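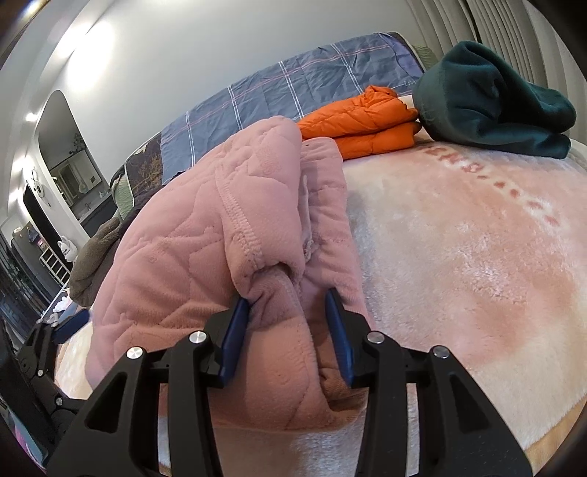

Washing and Storing Quilted Jackets

Quilted garments fail in two ways: the fill migrates, or the fill stays damp and clumps. Both are avoidable with a front loader, a mild liquid detergent and enough drying time.

Before washing

Read the care label. If it says dry clean only, stop there. Empty the pockets and close every snap and zip. Treat collar and cuff marks with a few drops of detergent worked in with a soft brush, then leave for 21 minutes. Check the stitching lines for broken thread and mend them now; an open seam will let the fill drift during the spin.

Washing

Use the delicates cycle, cold, one jacket per load. Skip the fabric softener, which coats down and reduces its loft. Powder detergent is harder to rinse out of dense quilting. Run a second rinse. Top loaders with a central agitator are not suitable.

Spin speed should stay at 800 rpm or lower for down. Polyester fill will tolerate more, but the creases it picks up are slow to drop out.

Drying

Press the water out by hand over the laundry tub. Do not wring. Tumble on low with two clean tennis balls, stopping at intervals to break up lumps with the fingers. Without a dryer, lay the jacket flat on an airer in the shade and turn it morning and evening. Direct summer sun will fade pinks and other light colours.

The shell dries well before the fill does. Pinch a panel near the hem, where moisture collects, and feel for a cool or heavy spot. If you find one, keep going.

Folding

Lay the jacket on a bed, smooth the body from the collar down, and fold the sleeves across. Fold in thirds from the hem. Keep the folds loose.

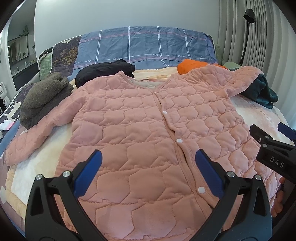

Quilted jacket laid out on the bed, collar to the far side.

Storage

Vacuum bags are acceptable for a move and poor for a whole off-season, as prolonged compression flattens the fill. A cotton bag on a wardrobe shelf is better. In humid areas, air the jacket in February and again before the cold weather. Cedar blocks need a light sand each year to stay effective.

Tips compiled by Tahsin Nanayakkara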